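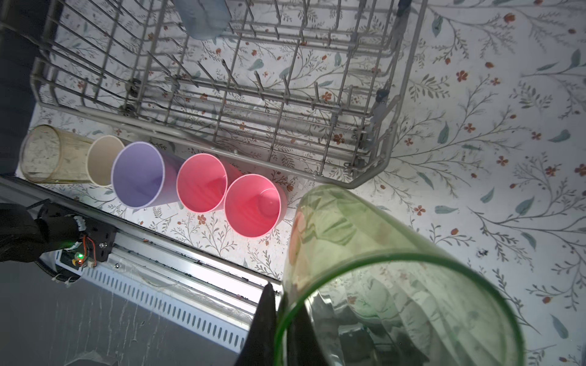
Plistitz Support: Could you please tell us which column of your file holds the card number, and if any numbers have a letter in them? The import treats two rows as the same card when year, set and number match. It does not look at the parallel color unless the column is mapped.

Thank you for the quick answer. The card number is in column D. Many numbers have letters, because I collect mostly minor league issues and prospect inserts, and there the prefix is part of the number. The parallel is in column G, and I have written it in words: gold, blue, refractor and so on. I believed the program would recognize it by the header, but in the mapping screen it says "Ignore this column". I did not see this the first time.

Status: waiting for customer

Update from customer, 15 Mar 2019

I made the import again with column G mapped to "Parallel". Result:

Rows in file: 1403
Rows merged as duplicates: 223 before, 83 now
Error messages: none

So it is better, but I do not have 83 true duplicates. I looked at the merged rows one by one. Most of them are from the Flumville team sets, where the same player has the same number in the first and the second printing. The only difference is the back: the first printing has a sponsor logo, the second has none. I keep this in the column "Notes", and the program does not compare notes.

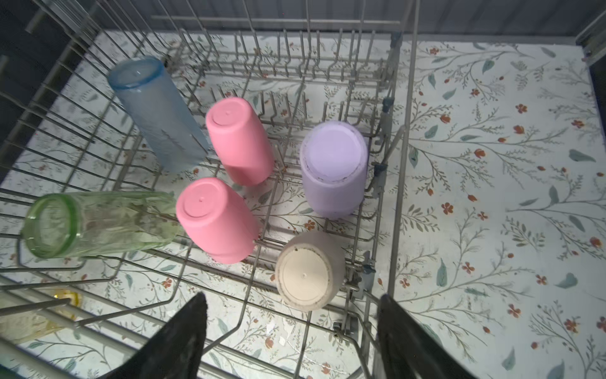

The merged rows also lost their storage place, and for me this is the more serious part. Each card in my list has a box and a slot, for example "Nesel 4, slot 12" (Nesel is the maker of my boxes). When two rows are merged, only the slot of the first one stays. The thin cards without a holder stand in the slots at an angle, much like the coral-pink cup leaning between the tines of the rack, and the one in front easily hides the one behind. If the slot is wrong in the list, I can search for a long time.

Plistitz Support: You can turn off merging under Settings, Import, Advanced. Please delete the last import first, otherwise all rows will appear twice. For the printings, we suggest a custom field with the option "Use for matching".

I deleted the import and turned off merging. The list is now complete and the slots are correct. I also made the custom field "Printing", but the option "Use for matching" is gray and I cannot click it. My version is the one I bought through the Văduva shop – maybe this one has fewer options?

Plistitz Support: The edition is the same. The option becomes active after the field is saved and the program is restarted.

Confirmed, after the restart it works. I typed the printing by hand for the Flumville sets and tested with row 1156, which was always merged before. It stays separate now. One small wish: please show the merged rows in a list before the import is finished. You can close the ticket.

Status: solved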